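에켈 라운지, 4월부터 원형 테이블 좌석 확대… 청소 방식도 바꿔

공유 라운지 에켈(Ekell)이 4월부터 창가 쪽 원형 테이블 좌석을 늘리고, 테이블 청소 절차를 새로 정해 운영한다. 운영사 모르눔(Mornum)은 2026년 3월 31일 이용자 게시판에 이 같은 내용을 공지했다.

에켈은 평일 낮에는 작업과 회의 공간으로, 저녁에는 소규모 모임 장소로 쓰인다. 지난겨울부터 이용자가 늘면서 테이블 상판에 손자국과 음료 자국이 남아 있다는 의견이 게시판에 꾸준히 올라왔다. 모르눔이 올해 들어 접수한 이용자 의견은 모두 350건이며, 이 가운데 80건이 테이블 청결에 관한 것이었다. 좌석 부족을 지적한 글이 그 뒤를 이었다.

운영사는 그동안 하루 한 번, 영업이 끝난 뒤에만 상판을 닦았다. 4월부터는 개점 전, 점심 이후, 폐점 후로 나누어 하루 3회 닦는다. 닦는 순서도 정했다. 먼저 마른 천으로 먼지를 걷어내고, 물을 적셔 꼭 짠 천으로 얼룩을 지운 다음, 다시 마른 천으로 물기를 없앤다. 세제는 기름 자국이 있을 때만 쓰고, 상판에 바로 뿌리지 않고 천에 묻혀서 사용한다.

상판 가장자리와 아랫면도 청소 대상에 들어갔다. 검은색 금속 테두리와 유리가 만나는 부분에는 먼지가 끼기 쉽고, 아랫면은 의자를 당겨 앉을 때 무릎이나 손이 닿는다. 지금까지는 윗면만 닦아 왔기 때문에 빛이 비스듬히 들면 뿌연 자국이 드러나는 경우가 있었다. 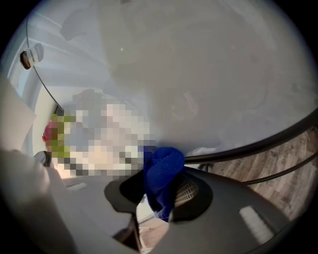 라운지 관리를 맡은 후샹 아바시(Houshang Abbasi) 매니저는 "유리는 한쪽만 닦으면 닦은 티가 나지 않는다"며 "아랫면까지 닦으려면 시간이 더 걸리지만 직원 근무표를 조정해 점심 이후 시간을 확보했다"고 말했다. 그는 보풀이 남지 않는 천을 찾느라 여러 제품을 써 봤다고 덧붙였다. 천은 용도별로 나누어 보관하고, 바닥을 닦은 천은 테이블에 쓰지 않는다.

나무 바닥은 기존대로 폐점 후에 청소한다. 바닥에 물기가 오래 남지 않도록 물걸레질은 일주일에 한 번만 하고, 나머지 날에는 마른 밀대를 쓴다. 테이블 다리 주변은 밀대가 잘 들어가지 않아 손으로 따로 닦기로 했다.

테이블 위 장식도 정리했다. 지금까지는 자리마다 작은 안내판과 메뉴 꽂이, 소품이 함께 놓여 있어 노트북을 펴면 공간이 모자란다는 지적이 있었다. 운영사는 안내판과 메뉴 꽂이를 입구 선반으로 옮기고, 창가 쪽에는 흰 화분에 담긴 조화만 두기로 했다. 생화도 검토했으나 물갈이와 떨어진 꽃잎 처리에 손이 많이 간다는 직원 의견에 따라 조화로 정했다. 조화의 꽃잎과 잎에 쌓인 먼지는 주 1회 부드러운 솔로 털어낸다. 꽃 색깔은 밝은 테이블과 대비되는 분홍빛 도는 붉은색으로 골랐다.

조화와 화분은 소품점 실릭스(Sillix)에서 들여왔다. 추가되는 테이블은 가구 업체 파라하니(Farahani)가 공급하며, 4월 중에 설치를 마칠 예정이다. 설치 작업은 영업시간을 피해 오전 일찍 진행한다. 작업 당일 창가 자리는 이용이 제한될 수 있으며, 해당 날짜는 입구와 게시판에 미리 안내한다.

새 좌석이 들어오면 테이블 사이 간격이 일부 조정된다. 아바시 매니저는 "창문을 여닫는 데 방해가 되지 않도록 벽에서 조금 떨어뜨려 놓을 계획"이라며 "낮에는 햇빛이 강해 화면이 잘 안 보인다는 분들이 있어 안쪽 자리도 같이 손본다"고 말했다.

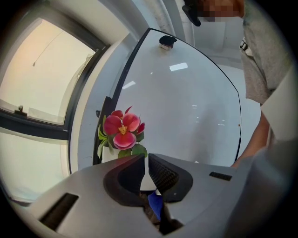
이용 요금 및 예약 안내

시간당 이용 요금은 4000원으로 변동이 없다. 원형 테이블은 예약 없이 선착순으로 이용할 수 있고, 한 테이블을 통째로 쓰려는 모임은 하루 전까지 게시판이나 전화로 신청해야 한다. 예약한 시간에 오지 않으면 자리는 일반 이용자에게 돌아간다.

음료는 뚜껑이 있는 컵에 담긴 것만 테이블에 올릴 수 있다. 음료를 쏟았을 때는 직접 닦지 말고 직원에게 알리면 된다. 화장지로 문지르면 유리에 보풀이 남아 다시 닦아야 하는 일이 잦았다고 운영사는 설명했다. 두고 간 물건은 입구 선반 옆 보관함에 한 달간 보관한다.

청소 시간에 자리를 비울 필요는 없다. 직원이 다가오면 물건을 잠시 들어 주거나, 원하지 않을 경우 다음 순서로 미뤄 달라고 말하면 된다. 변경된 청소 절차에 대한 의견은 4월 말까지 게시판에서 받는다.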